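Notebook, Gredora bench
June 9, 2022
Entry by Rima Abu Hammour

Continuing from the last entry on bench rules. Pender wants one set of rules for all stations before the Tallar task list goes live, so I am writing down what we do at the two-arm station and marking what still has to be settled. The Goossens draft is the base. Where I disagree with it I say so.

Rule 1, start state. Basket on the table, tubes in reach of the arms, nothing else on the work surface unless the task sheet names it. The draft says "clear the table." That is too loose. People clear the middle and leave things at the edges. New wording: "Remove every item not on the task sheet, edges included."

Rule 2, standing positions. While the arms are powered, stay outside arm reach unless you are the one operating. People cross behind the station to get to the back tables and the draft doesn't cover that at all. I would put tape on the floor. Pender would prefer a sign. Open.
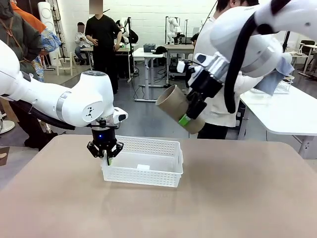 Rule 3, who calls the stop. One person per station is named before the run and the name goes on the sheet. Anyone may call a stop. Only the named person may clear it. We had 3 stops cleared by whoever was closest, and in the log you can't tell who decided it was OK to go on. The draft has this right, keep as is.

Rule 4, end of run. The tube task ends when the tubes are in the basket and both grippers are open and clear of it. A tube end standing above the rim counts as in. A tube lying across the rim does not. I checked this wording with two operators separately and they scored the same set the same way, which they had not done with the old wording.

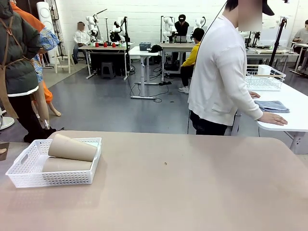

Tube task, both in the basket. Upper one sits above the rim, scored as in.

Rule 5, cables. Floor cables get routed under the tables where there is a table to route under. Still a mess between stations. Need longer ties, ask Pender.

Rule 6, logging. Total on the sheet so far is 2,778 runs, of which 96 have no end state filled in. Those stay in the log marked "unknown." Do not go back and guess from memory. If there is video, a second person fills it in and initials it.

Rule 7, cups. Grip low on the wall, both pads in contact, before any lift. Cup must be empty. Goossens allows a rim grip "when convenient" and I want that struck. Check the finger screws by hand at the start of a shift and write down any that turn. 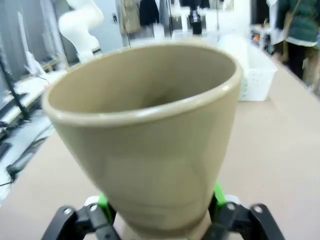 Page last changed: June 9, 2022, R.A.H.

Added to Rule 7 after talking to Pender: if only one pad is touching, open, back off and approach again. Don't close harder to drag the cup over. After 5 failed approaches on the same cup, stop and log it as a failed run. He agrees on striking the rim grip.

Left to do:
Floor tape or sign, decide with Pender
Retype Rule 1 and send to Tallar
Cable ties
Find out who has the newer copy of the Goossens draft, mine is missing the page on power-down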